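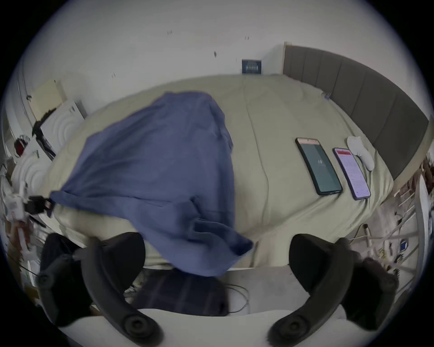 Front Entrance and Visitor Desk: Safety Walk-Through, February

Stoken Middle School, Haugland Building
Completed between first bell and 10:15 a.m. Ratings are Pass, Fix, or Fail. Comments are mine and the district may edit them for tone, as it did last time.

1. Main doors lock from outside after first bell
Fix. The left door locks. The right door locks if you lean on it. Work order is in, number 409, same as in the fall.

2. Buzzer and intercom working
Pass. Voices come through clearly enough to tell a parent from a delivery driver. The desk buzzed me in before I had finished saying my name, so see item 3.

3. Visitors asked for ID before entry
Fail. I was asked where I got my coat.

4. Sign-in log complete
Fix. 24 visitors signed in yesterday and 16 signed out. Either we have eight overnight guests or the pen walked off again. Please tie down the pen.

5. Visitor badges dated and worn above the waist
Fix. Dated, yes. Two were stuck to coffee cups.

6. Radios charged and assigned
Pass. All Welell handsets on the charger, all labeled. The one marked "DO NOT USE" was in use.

7. Hallway supervision at passing time
Pass. Staff at both ends of the east corridor and one at the stairs. Students moved along at the speed of students.

8. Staff know who may step into a fight, and who calls the office
Fix. Everyone I asked knew there was a policy. Three places were suggested for where it is kept. Put a copy at the desk and one in the lounge by the microwave, where people read things.

9. Incident forms available and current
Fail. The drawer holds 54 blank forms, all the old version with no line for injuries to staff. Recycle them and print the new ones from the Gisar portal. The password is on a sticky note on the monitor, which I am entering as a separate finding.

10. Password on a sticky note on the monitor
Fail.

11. Camera view of the entrance not blocked
Fix. Excellent view of the spring musical banner. Move the banner two feet to the left.

12. Emergency contact sheet posted
Pass. Posted, legible, and correct except for the fax number. Please remove the fax number.

Follow-up visit: March, unannounced, though I expect the desk will buzz me in.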